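Section 4: Setting Up the Katusura Watering Timer

By now you should have the hose splitter on the spigot and the drip lines laid out in the beds (that was Section 3, and if you skipped it, go back, I'll wait). This part takes me half an hour with a cup of coffee. My first one took a whole afternoon, but I was doing it in the wrong order.

What you need on hand

The timer, four AA batteries, a roll of plumber's tape, the little mesh filter from the bag, and a bucket. I like a towel too. Get fresh batteries, please! I once used a set out of an old flashlight and lost a row of beans over it.

4.1 Fitting the timer

1. Shut the water off at the spigot. All the way.
2. Drop the mesh filter into the timer's inlet, dome side up.
3. Wrap the spigot threads three times with tape, going clockwise as you face the end.
4. Screw the timer on by hand. Stop when it's snug and the screen is facing you.
5. Connect the Brendonis pressure reducer underneath, then the hose.

Note: Leave the wrench in the shed. Hand-tight is plenty, and I've replaced two collars that were cranked down until they split. 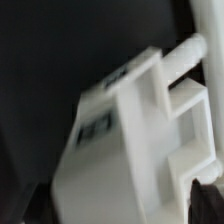
6. Open the spigot slowly and look for drips at both joints. A slow drip usually means you need another turn of tape, so shut off, unscrew and do step 3 again. A real spray means the filter is in crooked.

Caution: If your spigot is one of the old frost-free kind, don't leave the timer on it over the winter. Mine comes in at the end of September, and I'd sooner be early — we get surprise freezes up here in Stiltdale.

4.2 Setting the clock

1. Slide out the battery tray and load it. The screen will flash 12:00.
2. Hold SET for three seconds until the hour blinks.
3. Use the arrows to get to the right hour, press SET, then do the minutes.
4. Check AM and PM! Ismail Ragab, two houses down from me, watered his tomatoes at dinnertime for a month before he spotted that tiny PM.
5. Press SET one last time to lock it in.

4.3 Your first program

1. Press PROG. You'll see a 1 in the corner.
2. Set the start time. I use 5:30 a.m. all summer.
3. Set the run time. Start with 20 minutes for drip lines and adjust after a week.
4. Pick your days. Every other day suits most beds, though my sandy patch out by the fence on Blackwood gets a daily drink in hot spells.
5. Press PROG again until you're back at the clock.

Note: You can store four programs, but they'll happily overlap if you let them. If the bed is a swamp, look there first.

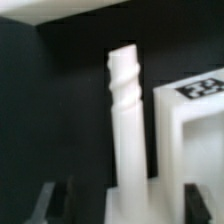
White peg with spiral ridges on its upper part.

4.4 Checking how much you're using

The timer keeps a running total in gallons. Hold the up arrow to see it and hold both arrows to zero it out. I write mine down at the end of each month in the back of my seed notebook. Last summer came to 2,613 for the season, and the thirstiest month was a bit of a shock to me. If you collect rain in a 400 gallon tank like Mounir Gaber does, that total is also a handy way to guess when you're about to run dry.

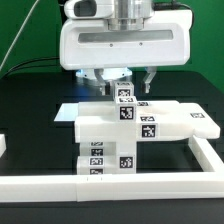 To set a limit so the timer shuts itself off:

1. Hold the up arrow until the total shows.
2. Press SET. The word MAX appears.
3. Dial in your number. I have mine at 1,000 for the month.
4. Press SET to save.

Caution: Once you hit the limit, every program stops until you zero the total. There's no beep, just a small faucet symbol blinking on the screen, so have a look at it when you walk past.

4.5 If it won't run

Blank screen: take the batteries out, wait a minute, put them back. You'll need to set the clock again, but your programs should still be there.

Clicks but no water: the spigot is closed. (Yes, I've done it. Twice.)

Runs and won't stop: close the spigot by hand, pull the filter and rinse it. Grit under the valve is the usual trouble.

Next up is Section 5, splitting the line for pots and hanging baskets.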